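4.3 Wrist views and the stopping rule

The planner in Tultgate decides when to stop a reach from a single scalar, the confidence that the policy attaches to its own next waypoint. We kept this rule because the baseline uses it, and it is the part of the system we trust least. The training set holds 2,694 simulated episodes, all rendered in kitchens and adjoining rooms, and the confidence head was fitted on the same episodes as the policy. A high score may therefore mean little more than that the view resembles something in the training data.

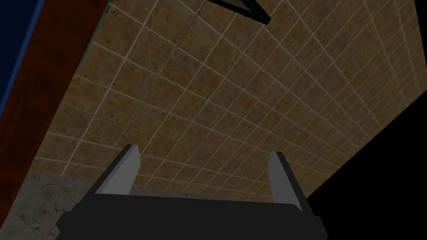 Confidence was not calibrated separately for each camera. The head receives the wrist view and the body view as one stacked input and returns one number, so a poor view from one camera can be hidden by a good view from the other. Repeated texture is the case that worried us. When the open fingers point at a wall of speckled brown tiles, one patch of grout lines looks much like the next, and a small error in the estimated pose moves the picture by a tile without changing it much. In a held-out run of 600 steps the score stayed high through such stretches, while the pose error grew. We would not call this robust, although the same behaviour has been reported as robustness elsewhere.

Figure 2. Wrist views (first two panels) and body view (third panel) from simulation, grippers open in the wrist views.

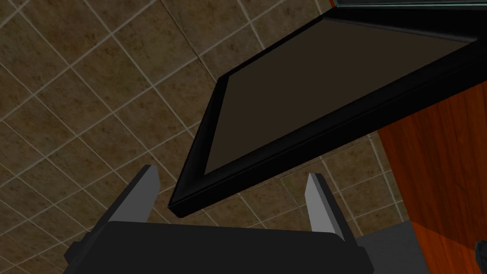

One reader of an early draft objected that the stopping rule was being blamed for a fault in the renderer, and that real grout is dirty and uneven enough to break the tie between neighbouring tiles. Devetti, a second reader, doubted that the fault would survive a change of texture pack. Both points are fair. We swapped the pack once, in October, and the gap between score and error narrowed but did not close. One swap is thin evidence either way.

The Pludell tracker was then added to supply a separate pose estimate from the body camera. It brings its own trouble. The body view covers far more of the room, yet the arm hides part of it, and the tracker is tuned for a level horizon. Under strong tilt it drops to its fallback mode — a constant-velocity guess — and reports this only in the log.
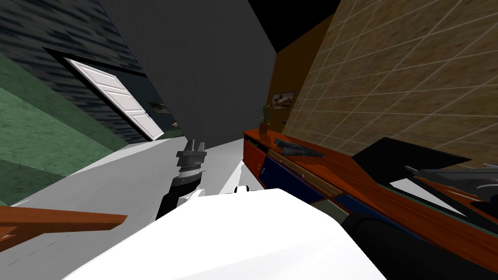
We therefore stop the reach when the two pose estimates disagree for 20 consecutive steps, whatever the confidence says. The threshold was set by hand. The Dow scheduler treats such a stop as a failed attempt and replans from the last agreed pose, so a faulty tracker can make a sound policy look bad. The results in Section 5 should be read with that in mind.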